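Call for Participants: Shared Meals and Household Routine Study

The Zwahlen Center for Household Research invites adults living in the Nudby area to take part in a study of how people plan, prepare and share everyday meals at home. The study will enroll 60 households. Applications are open now and must be received by 2020-01-15.

Purpose of the study

Most of what is known about home cooking comes from surveys completed long after the meal. The present study asks households to keep a short written record on the day itself, covering who decided what to eat, who cooked, how long the preparation took and what was left over. The findings will be used to revise the Center's meal planning guide, Dridetti, which is distributed free of charge through public libraries and clinics.

Who may apply

Applicants must be 18 years of age or older and must prepare at least four evening meals per week at home. Households of any size are welcome, including people who live alone. Applicants must be able to read and write in English or Spanish. Persons employed in food service may apply, provided that their record covers only meals made at home. Members of households that took part in the earlier Grurnon pilot are not eligible.

What participation involves

Each household will keep a meal diary for 6 weeks. An entry takes a few minutes to complete and may be made on paper or online. One adult per household will also attend two interviews at the Center, one at the start of the diary period and one in April. Interviews last 71 minutes on average and may be scheduled in the evening.

Participants are not asked to change what they eat, to follow a diet or to be weighed. Grocery receipts may be submitted with the diary – this is optional and does not affect payment.

Compensation

Households that complete the diary and both interviews will receive $514, paid by check within 30 days of the final interview. Those who withdraw early will be paid for each full week of entries. Parking is free, and bus fare will be refunded on request.

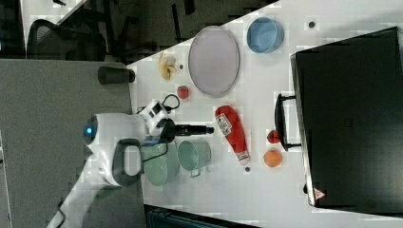
One member of a pilot household wrote afterward that the diary was less work than expected, but that the first week was the hardest – remembering to fill it in before going to bed took some practice, and a note on the refrigerator door helped.

Privacy

Diaries are stored under a code number. Names and addresses are kept separately and are destroyed when the study closes. Participants may withdraw at any time without giving a reason.

How to apply

Application forms are available at the front desk of the Center and at all Nudby public library branches. Completed forms may be returned by mail or in person. Selected households will be notified in writing. Incomplete forms will not be considered.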